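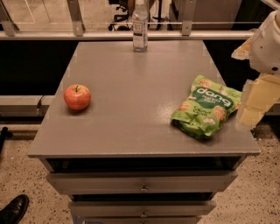

Zuleica Honorato wrote in to ask how to stop snacks from taking over a small table, and whether fruit really needs to be kept away from everything else. It doesn't for an afternoon. An apple can sit out next to a bag of dang chips with no harm done. Overnight is another matter - put the apple in the fridge if you want it crisp.

Opened chip bags go soft fast. Press the air out, fold the top over twice and clip it. Coconut chips also keep well in a jar with a tight lid.

Stand water bottles at the back of the table, caps on, where an elbow won't catch them.

If the table has drawers, give the top one to clips, napkins and unopened snacks. Ours gets emptied and wiped every July. Crumbs collect in the back corners, so take the drawer all the way out. It takes 5 minutes.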